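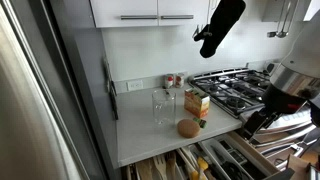
Gripper over the counter at our Dremwood kitchen, utensil drawer open underneath.

I promised a few of you I'd finally write up the house rules for working around the arm in a real kitchen, so grab a coffee. These are the rules we use at Dremwood, and the Olton people have been borrowing them too (hi, Olton – please send back your comments!).

First one, and I will keep saying it until I retire: knives get their own line on the risk sheet. It doesn't matter if the task has nothing to do with knives. If there's a magnetic strip on the side of the cabinet, the arm gets a keep-out zone around it, and you check that zone at slow speed before you run anything else. Same deal for the stove. Burners off, knobs checked by a person, and the word "off" written in the log with your initials next to it.

Second, drawers. An open drawer changes the space the arm has to work in, and our old checklist treated it like it was always shut. The new one asks for the drawer position before every run. Whisks and tongs love to hook onto each other, so if the arm lifts one thing and a second one comes along for the ride, you stop and reset by hand. With the arm paused, please!

Third, speed. With a person anywhere inside the 1560 mm line we cap the arm at 500 mm per second, and inside 910 mm it stops. Those are our own numbers from our own stopping tests, so don't copy them onto a different arm and call it a day. Strebel tried that with an earlier version of our sheet and had to redo the lot.

Glass is the one we still argue about. I'm fine with a drinking glass on the counter as long as it's on the object list and there's a dustpan within reach. Kurwood wants plastic only. We'll pick that up again in August.

The revised checklist is 5 pages now, dated 14 April 2021 in the footer. If yours doesn't have a date, it's the old one, so toss it and print a new copy before your next session.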